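Work and Automation, Spring Course
Handout for Unit 6: When a task is moved from a person to a machine
Lecturer: Daniyal Durrani
Version of 2026-05-05

Please read this before the seminar. The first half repeats what I said in the lecture, with some corrections. The second half is new and you will need it for the written assignment.

6.1 Where we stopped

In Unit 5 we looked at the packing hall of Famura, the fruit gift company in Trurthorpe. Famura fills boxes with mixed fruit and sends them to offices and hotels. At the time of the study the company had 342 employees, and 74 of them worked in the packing hall. The management bought a sorting and placing system from Clelska, and it was introduced in steps over two seasons.

I asked you to write down, before reading the case, what you think a packer does. Most of you wrote "puts fruit into boxes." This is the same answer that the project plan gave. I do not say it to make you feel bad. I wrote the same thing when I first visited.

6.2 The task and the job

We use these two words in a strict way in this course.

A task is one piece of work with a beginning and an end. Taking a pear from the tray and placing it in the box is a task.

A job is everything a person is paid for and also many things the person is not exactly paid for but does anyway. A packer at Famura turns the fruit in the hand to feel for soft places. She moves a heavy fruit away from a delicate one. She tells the next table that the mangoes of this delivery are too ripe. She shows the new colleague how to fold the paper. She notices that the lid does not close well and puts ten lids aside.

Automation almost always takes over tasks. The plan, however, is usually written as if it takes over jobs. Many of the difficulties in the case come from this difference, and I would like you to look for it in every text you read this term.

6.3 Why the handling of fruit is difficult to automate

A screw is the same as the next screw. A fruit is not the same as the next fruit, even from one tree. For a machine this means several problems at once.

The shape changes. A round fruit rolls when it is pushed and a long one turns around its middle.
The surface changes. A glossy skin slips, and a dry and wrinkled skin may crack if the fingers close too much.
The force must change with the fruit. What is correct for an orange is too much for a ripe mango.
The neighbors matter. In a full box there is little room for the fingers, and a machine which can pick from an open table can fail in a box.
The light matters. Strong sun makes hard shadows, and a vision system that learned only under lamps can take a dark shadow for a dark object.

For this reason the newer systems are not programmed movement by movement. People do the work themselves, holding in the hand the same kind of gripper that the robot will have later, and the movements are recorded with a camera. The robot learns from many such recordings. In the literature you will find the expression "learning from demonstration." 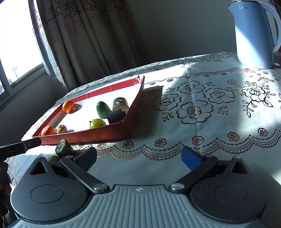

Who should do the demonstrations, the packers or people from outside?
It depends on what the company wants the machine to learn. People from outside can show how to grip and release, and this is often enough for simple placing. The packers can also show which fruit should not be picked at all, but then they are giving their knowledge to the project, and the company must agree with them on time, pay and what happens afterward.

6.4 What happened at Famura

Clelska asked for demonstrations from the hall. Famura selected 12 packers at first, all of them experienced. They did the recordings in the last hour of the shift and received their normal wage for it. After three weeks half of them asked to go back to the line.

The reasons they gave in the interviews were different from each other. I give them in my own summary.

The gripper was tiring for the wrist, more than normal packing, although the fruit is light.
With the tool it was not possible to feel the softness. Several packers said they became slow and clumsy in work they had done well for years, and they did not like to be recorded in this condition.
The purpose was explained in one short meeting. After it, people talked mostly about who would lose the place.
The piece bonus was not counted during recording. For a fast packer this was a real loss of money.

Please note that only one of these four is a fear about the future. The other three are complaints about the present, and they could be repaired with little cost. The management read all four as "resistance to change." I consider this the most expensive mistake in the case.

In the second season a new hall manager, Du Plessis, changed the arrangement. Recording was moved to the morning and the average bonus was paid for it. Each person recorded for not more than 50 minutes and then changed to other work. The packers also got the right to mark a recording as bad, so that it was not used. In this season 247 recordings were marked as bad, and when the engineers looked at them, they learned a lot about bruising that was not in their documents.

6.5 What changed for the people

When the system was running, the placing of firm fruit was given to the machine. Soft fruit and the last check stayed with the packers. Nobody was dismissed in the period of the study, but the number of seasonal contracts went down, and this is easy to overlook when you read only the company report. A seasonal worker who is not called again does not appear in any table as a person who lost a job.

For the permanent packers I want to point out four changes.

a) The easy part disappeared. Firm fruit was also the part of the work in which a person could rest a little and talk. A shift with only soft fruit and checking needs attention the whole time. The union asked for an additional break and received it after some months.

b) The rhythm came from outside. Before, a table of packers decided together when to hurry. Afterward the box arrived when the machine was ready.

c) New small tasks appeared: to clean the pads of the gripper, to take away a fallen fruit, to restart after a stop. In the beginning these had no name and no place in the wage scale. The people who were good at them did them for everybody.

d) Learning became more difficult. A beginner used to start with firm fruit, and now this first step was gone. Famura answered this by keeping one table completely manual, where new people spend their first weeks.

Point d) is, in my opinion, the most interesting for your assignment. A company which automates the simple work also removes the place where its future experts are trained. You find the same problem in offices, in laboratories and in workshops.

6.6 Questions you should ask in any case study

Which tasks were taken over, and which remained? Make the list from observation, because the job description will be incomplete.
Who gave the knowledge, and what did they get for it?
What became harder for the people who stayed?
Who is missing from the numbers?
Who can stop the machine, and does this person need to explain the stop afterward?

The last question was added after a discussion with last year's group. In the first season a packer who stopped the machine had to fill in a form of two pages. Consequently the stops were few, and damaged fruit went through. With a shorter form the stops increased and the complaints from customers decreased.

6.7 Assignment

Choose a workplace you know from your own experience. It can be a kitchen, a shop, a warehouse or an office, also one where you worked only for a summer. Take one task in it that could be given to a machine in the next years. Describe first the task and then the job around it, in the sense of 6.2. Then answer at least three of the questions from 6.6.

You may interview one person who does the work. If you do, tell the person what the interview is for, and do not use the real name in your text.

I do not expect a forecast. I prefer a careful description of one table in one kitchen to general statements about the future of work. Papers which begin with "Since the beginning of mankind" will be returned.

The text should be handed in before the end of May, on paper or by e-mail. If your English is not your first language, as mine is not, please do not worry about the style. Short sentences are welcome.

For the next unit please read the two interviews with the Famura packers in the reader, and bring your list for question one to the seminar.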